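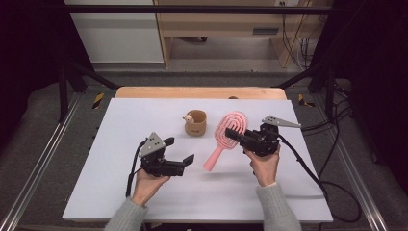

I own 13 hairbrushes. I know this because in March I went round the house with a washing-up bowl and collected every last one of them, and then I sat on the bathroom floor and felt a bit ill. I have shoulder-length hair. My husband has hardly any. The dog has his own brush, and that one isn't in the total.

What started it was a conversation at the salon with Zübeyde Gökçe, who has cut my hair since I moved to this end of town and has never once been rude about the state of it. She asked when I'd last washed my brush. I said something vague. She put the scissors down! "Bring it in next time," she said, and I laughed, and she didn't, so I went home and had a proper look, and oh dear.

If you haven't looked closely at your own brush lately, may I suggest you do it before breakfast and not after. There's the hair, obviously, but it's the grey fluff underneath that gets you. Zübeyde says it's a mix of dust, old styling cream and whatever your scalp has been getting rid of, and that people will happily pay for a good shampoo and then drag all of that straight back through their clean hair. I'd spent £24 on a conditioner that very week.

So this is a piece about hairbrushes. I've been told by two separate friends that there isn't a whole feature in hairbrushes, and I'd like them both to know I had to cut it.

The pink one

My favourite of the whole bowlful is the cheapest. It's pink, head to handle, and the head is an oval made of rings, one inside the other, with short bristles studded round them and gaps in between. There's no cushion or pad, just loops and daylight. The handle is slim and has a rounded end. It looks like something a mermaid would be given in a cartoon, and I bought it for 89p from a basket next to a till, for my niece, who then left it here.

It turned out to be the one I reach for (I've not told her). The open head means there's nowhere much for the fluff to settle, and when it does need a wash you can get your fingers through the rings and push everything out from behind. Two minutes under the tap. You can see right through it to check you've done the job, which I find weirdly satisfying, like looking down a clean drain.

I took it to Zübeyde expecting a lecture. She turned it over a few times and bent the handle to see how much it would give, and then she said it was fine. Good, even, for wet hair, so long as you start at the ends and work up in short goes and don't yank. What it won't do is smooth you out for a wedding. For that she wants a proper bristle brush and somebody else holding it.

The posh one

At the other end of the bowl was my Nusance paddle brush, which was a birthday present from my sister and came in a drawstring bag with a little card about its journey. I do love it. It's heavy, it makes a lovely noise when you set it down, and it makes my hair look as though I have a job in an office with plants. But it has a rubber cushion with a tiny hole in it, and I'd been dunking the whole thing in the basin for years without a thought. Don't! The water gets in through the hole and sits there. When I pressed mine it made a sort of kissing sound and a brown bubble came out.

Donnie Cruickshank repairs and re-bristles brushes from a unit behind the bus station, mostly clothes brushes and shaving brushes and the odd enormous thing for cleaning church organs, and I rang him in a panic over the bubble. He was very calm. Get it bristles-down on a towel, he told me, leave it somewhere airy and not on the radiator, and be patient. It took three days. He also told me that one of his regulars has 2400 brushes in a converted garage and won't let anybody use a single one, which made my 13 seem quite reasonable, and I passed that on at home straight away.

How I wash them now

I've tried all the methods. The one with shaving foam made a terrible mess. The one with the dishwasher I'm not going to discuss, except to say that if you own a Skolletti travel brush with a folding handle, it will no longer fold.

What I do now is boring and it works. Pull out the loose hair with the tail end of a comb, working in rows if the brush has rows and in circles if it has loops. Fill the basin with a couple of inches of warm water and a squirt of ordinary shampoo. Plastic ones can go right in. Anything with a cushion or a wooden back gets held bristles-down and swished, so that only the tips go under, and then I scrub between the bristles with an old toothbrush. Rinse, shake it hard over the bath, and lie it face down overnight. Thursday is my night for it, as that's when there's something decent on the radio and I like to have my hands busy.

Saadet Karaca, my neighbour on the left-hand side, adds a spoonful of bicarb to hers. I've done it with and without and I can't see a difference, but her brushes do look marvellous, and her hair's better than mine, so perhaps there's something in it.

And then there's where you keep them

This was the part I hadn't expected to get so worked up about. A clean brush that goes back into a drawer with three years of kirby grips and an open powder compact isn't going to be clean for long, is it? Mine used to live head down in a mug, which squashes the bristles. Then they lived in a Dimitriou acrylic organiser with more compartments than I have things, and that was fine until I knocked it off the shelf.

These days I've gone small and plain. The brush sits on a white board I can wipe, and next to it there's a little round pot for the grips and bobbles. I'm very fond of little pots. A cork-coloured one is nice with pink, warmer than you'd think, and if it isn't full of bobbles then something silly can live in it. I'm completely in favour of a silly thing on a dressing table. A tiny toy hamster with its chin on the rim (or a mouse, I wouldn't like to swear to it) does more for me at seven in the morning than any amount of scented candle.

My friend Canan Erdem disagrees with all this. Her dressing table has one brush on it, one comb and a mirror, and she dusts it daily. "What does the hamster do?" she asked me. It doesn't do anything, Canan! She's had the same Janora brush since college and it's still got every bristle, I checked while she was making the coffee.

So how many do you need?

I put this to everybody I spoke to. Zübeyde said two, one for wet and one for dry. Donnie said one good one. Canan said one and looked at me. Barış Dağdelen, who teaches the evening barbering class at the college and whom I cornered in the car park, said he owned a comb and had never really thought about it, and could he please get to his bus.

I've got it down to 8. The posh one stays, and so does the pink one, and there's a round one for my fringe. A small one lives in the car. One is for visitors, though I do wonder what sort of visitor turns up wanting to borrow a hairbrush. The other three I can't really defend, but one of them was my mum's, with a chip in the back where she threw it at a wasp — and it's been washed along with all the others, bristles down, no dunking.

My niece is coming at half-term. I've hidden the pink one behind the towels and bought her a purple one.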